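Clutell Vrabec Mid Indoor Court Shoe

The Vrabec Mid is a court shoe for volleyball, badminton and handball, made for people who play two or three times a week on a sprung or sheet floor. It replaces the older Vrabec Low in the Clutell range and uses a different last, so if you wore the Low, please read the sizing part before you order.

The outsole is gum rubber with a herringbone pattern under the forefoot and a flat, smoother patch at the heel. It grips well on a clean floor. On a dusty one it needs a wipe every few points, like most gum soles. The rubber is non-marking and is accepted at the Siltville halls, which are strict on this. It is too soft for outdoor use and will wear through at the toe within weeks on tarmac or concrete.

The midsole is a single piece of foam, firmer than you may expect in the shop. It softens over the first five sessions and then stays much the same. Players who jump a lot tend to like it. If you want a very cushioned shoe, the Clutell Kakeo has a thicker heel, though it also weighs more and sits you higher off the ground.

Weight is 240 g per shoe in a size 42.
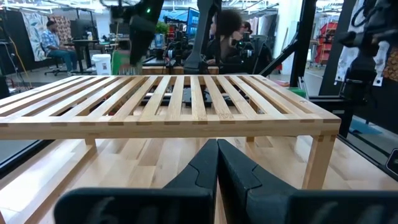

The upper is woven mesh with a welded strip around the toe, where liberos and defensive players usually go through first. The collar comes up to just under the ankle bone. It is padded at the back and thin at the sides, and it doesn't stop the ankle rolling. If you play in a brace, loosen the top two eyelets fully and put the brace on before the shoe. Slim lace-up braces fit. Hinged ones with a hard shell mostly don't, unless you go up half a size.

Sizing

Sizes run from 36 to 48, with half sizes up to 46. The new last is wider across the toes than the Vrabec Low and a little shorter inside. Most people who wore the Low will need half a size more. The heel is narrow. Ajith Amin in our fitting room suggests lacing through the last eyelet if yours slips, and trying that before changing size.

Wide feet should be fine in the standard fit. There is no separate wide version.

What customers say

"Good side to side, no sliding about inside the shoe. Laces are too long, I cut mine down." Bongani Zwane

"Bought in August for the new season. Stiff for the first couple of weeks, fine after. Toe strip still looks new." Bohumila Paulík

"Had to swap for a half size up. Exchange was quick. A bit warm in a full hall." Alcides Marinho

Care

Take the insoles out after playing and leave the shoes open at room temperature. Wipe the soles with a damp cloth. Don't machine wash them or put them on a radiator, as heat loosens the welded strip. Replacement insoles and laces are sold separately, and the insoles from the Low don't fit.

Delivery and returns

Orders placed before noon on Friday go out the same day. Later ones leave after the weekend. Unworn pairs can be sent back within 14 days in the original box. Please try them on a clean carpet or mat, as we can't take back shoes with marks on the sole. Exchanges for another size are free once per order.

Colours: navy with gum sole, white with gum sole, black with gum sole. The half sizes in white are low at the moment and more are on order.

Questions about fit go to Žofie Kováčik on the shop desk. Tell her your current shoe and size, and whether you wear a brace.

We use cookies to remember your basket and to see which pages are visited. Accept all | Only necessary | Cookie settings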